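Stilmont rec league votes to keep its odd number of teams

2026-09-18

The Stilmont adult basketball league will go into its new season with an odd number of teams again, after a meeting at the Polák Street gym that lasted far longer than most of the league's games and had more fouls.

The trouble goes back to March, when Tosel Hardware and Cornummont Dental merged their squads. Both had been losing steadily, and the thinking was that they might lose more efficiently together. They finished last. It also left one team sitting out every round, and the schedule has been a sore subject ever since.

Players voted 32 to 6 against splitting the merged team back in two. The six were all members of the merged team. 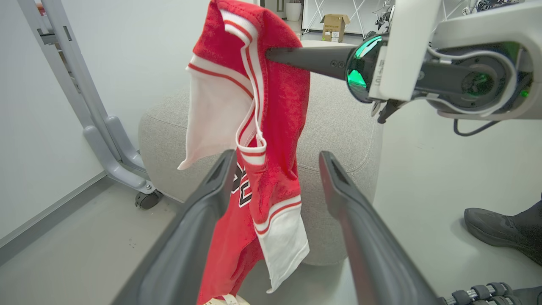
So what happens to the team with no opponent that week? It supplies the referee and the scorekeeper, and it gets the small side court for practice once the main game has tipped off.

League secretary Miloslav Vávra read the rule out twice, the second time more slowly. A team that fails to send a referee will lose 2 points in the standings, a penalty that worried everyone except the clubs that have never had 2 points to lose.

The season fee stays at 63 dollars a player. A motion to lower it was withdrawn when its sponsor learned that the heating bill comes out of the same pot. A second motion, to turn the heating down, did not find a sponsor at all.

Games will start half an hour earlier than last season. This is meant to get people home at a decent hour, though the same promise was made last year and the time was spent arguing about traveling calls. Halftime has been trimmed as well, over the objections of the older players, several of whom described it as the best part of the evening.
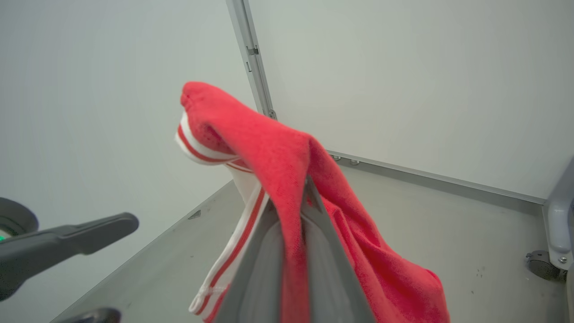 Teemu Nurmi wrote in afterward to say that the schedule was never the problem, and that a league where the losing side picks the referee for the next round would sort itself out by Christmas. He would also like the old three-point line back. The new one was painted farther out over the summer, and he considers this personal.

His letter will be taken up at the next meeting, along with the question of who has the key to the ball closet. Two people say they returned it - to each other.

Team lists are due at the gym office before the first round. Late lists will be accepted, as they are every year, with a stern look.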